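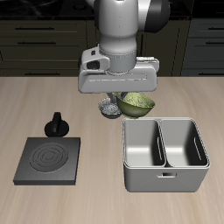

Skurbridge Small Exporters Price Set

Hi, and thanks for stopping by. I put this dataset together with Ovidiu Radu after one too many arguments over whether local firms raise their prices when the currency drops or just pocket the difference. We wanted real invoices to argue over, so we went and asked for them.

What's in it

There are 2000 invoice lines from 184 small firms that sell abroad, nearly all of them in food, furniture parts and packaging. Each line has the month, a product group, the currency it was billed in, the unit price and the number of days until payment came in. Firm names are swapped for codes (sorry, no, I can't tell you which one is Sutcliffe's old supplier). 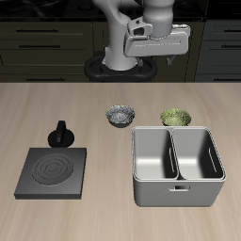 Green bowl series, robot arm at the back of the counter

How we collected it

Zlata Tymoshchuk did most of the phoning – she has far more patience than I do – and Valentin Toma typed up whatever came in on paper. Firms could send as much or as little as they liked, so some codes have two lines and some have pages of them. Please weight by firm if you're going to run averages! I forgot the first time and got a lovely result that was really just one very busy jam maker.
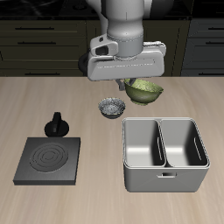 Last changed: June

Columns that trip people up

price_unit is in the billing currency and hasn't been converted. The monthly rates are in rates.csv, and you join on month and currency. days_paid stops at 90, so anything slower shows up as 90 and you can't tell a late payer from a terrible one. group came from Josilance, the bookkeeping tool most of these firms use, and its idea of "packaging" is pretty generous.

Blank cells mean the firm didn't say. Zeros are real zeros, mostly free samples. 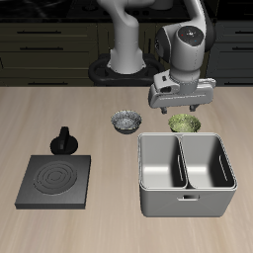 2 min read

What I'd use it for

Looking at how fast prices move after a swing in the exchange rate, or whether firms that bill in their own currency get paid later. I wouldn't use it to say anything about big exporters, or about services, which we left out completely. Darius Pascu tried it for a forecasting model called Grukel and found almost 100 duplicate lines, now gone. Thanks, Darius!

Known problems

Freight is mixed into the unit price for some of the furniture firms. Dorin Dinu is going back through those and flagging them in a new column, freight_in, and until he's done I'd leave that group out of any price comparison.

Free to use for study or teaching. Drop us a line if you find a mistake, and put the firm code in the subject.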